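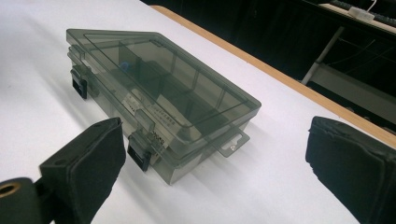 Re: Compartment boxes for small parts

Emlyn Gethin wrote:
> The Pender boxes have gone up again. Is there any reason not to
> move to the clear ones for the fuse and ferrule stock? I would
> need 8 by the end of June. Also, do the labels go on the lid or
> inside? The stores sheet says both.

Inside, behind the front wall. Labels stuck on the lid lift at the corners after a few months and leave glue on the plastic. Print them larger than the sheet says, though. Small text is hard to make out through the smoked plastic, and the 9 point setting is no use at all. I will correct the sheet.

On clear versus smoked: no objection to clear. Check two things before ordering.

1. Latches. We want two on the long side. The Fenov box has one in the middle and the lid bows at the ends when the box is full.

2. Hanging tab. The rail in bay 2 needs a tab with a hole at the short end. Pacheco sell a version without it under nearly the same part number, so read the drawing.

The rail is 1050 mm long, if you are working out spacing. Leave the dividers in when you move the stock across.

> Unbridge have a sample if anyone wants it.

Yes please, send it to me.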